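Fri 27 October – bench 2, dye shelf, wet day

Picking up from where I left off with the walnut ink. Batch 171 is the one in the jam jar with the blue lid. Batch 143 has grown a skin and a small civilization, so it went down the sink, and I did the sink afterward, before anyone asks.

What I wanted to know this week was whether the Flutley paper takes iron gall as badly as everyone in this building says it does. Short version: yes. Longer version: it depends which side you write on, and the maker doesn't mark the sides.

Setup, so I can't argue with myself later:

- Flutley laid, cut into strips, felt side up (I think)
- Sistau wove, the cheap pad, as the comparison
- same steel nib for both, wiped between strips
- ink: walnut 171 straight, walnut 171 with gum, and Gunārs's iron gall from September

Gunārs Kuusk makes his iron gall from a recipe he won't write down, which is an interesting position for a man who complains about my notes. It goes on pale gray and darkens while you watch. On the Sistau it sat up nicely and gave a clean hairline. On the Flutley it wandered off along the fibers like a tourist. I turned the strip over and tried again, and the line held, with just a little fuzz on the downstrokes. 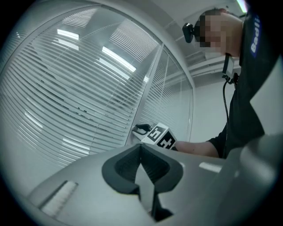
So either I had the felt side wrong the first time or the sizing is uneven from face to face. I tried the old trick of wetting a corner to see which way it curls. It curled both ways. I've written "inconclusive" on the strip in ink that spread so far it now says something closer to "inconcluuusive."

Gum next. I had been adding it by eye, and my eye has been generous. The straight walnut flows well and dries flat and a bit dull. With the gum it looks richer, and the nib clogs by the second line. Halved the gum, clogged by the fifth. Halved it again and at that point I'm not sure I was adding gum so much as showing it to the ink.

Best so far is the quarter dose, stirred, left under a lid through lunch and then strained through the coffee filter. Use the unbleached filters. The white ones shed, and you get a hair in every capital letter.

Drying times, by finger, so treat with contempt:

| | Flutley | Sistau |
|---|---|---|
| walnut straight | fast | fast |
| walnut + quarter gum | slow | medium |
| iron gall | fast, and everywhere | medium |

Light test is set up on the south sill. Half of each strip is under card. Please don't straighten the card. Whoever straightened the last one gave me a very attractive gradient and no data.

Looked up what Siliņa's handbook has on sizing, in the copy with the missing back cover. She wants gelatin, warm, brushed on and hung for a night. The library also has a run of the Prandska papermakers' bulletin, which disagrees with her on nearly everything, including the spelling of her name. Copied out the bit I need so I don't have to carry the thing back up here again:

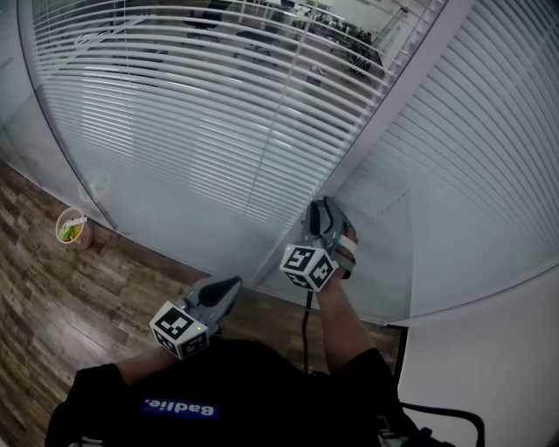 p. 301

"A sheet which drinks on one face only should be sized on that face and left alone on the other. To size both is to have a board." Facing that, at the bottom of p. 300, there's a footnote recommending alum, and someone has written NO next to it in pencil. I recognize the handwriting. It's mine, from an earlier attempt I had apparently decided to forget.

Plan for Monday, then: gelatin on the thirsty face only, no alum, three strips plus one I don't touch. Mark the faces in pencil this time, top left corner, F and W, before cutting. If F and W turn out to be the wrong way around at least they'll be wrong in the same direction.

Still to do:

- ask Gunārs for more iron gall (bring biscuits)
- order nibs, the last good one is now sprung
- relabel 171, the label was written in 171 and has run
- find out who has the small glass muller, it isn't in the drawer and it isn't in the other drawer

Left the strips flat between blotters under the heavy dictionary. The dictionary is not available until they're dry.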